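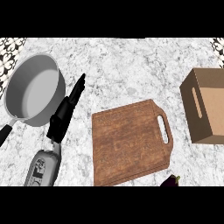 December, 4:40 pm

Sourdough log, jar 6. Best rise so far! Fed the Devthorpe rye starter at a 1:2:2 ratio this morning and it doubled well before lunch - the Nemari flour soaks up a lot more water than I expected, so I went up to 334 g for the second dough. Still a bit stiff, but lovely to fold.

Qiuyue Dong thinks we should drop the proofing box to 26 C and give it longer. Worth a try with jar 7.

Loaf weights: 189 g each for the small ones. Fatos, please leave the crusty one for me to slice tomorrow. I want to see that crumb!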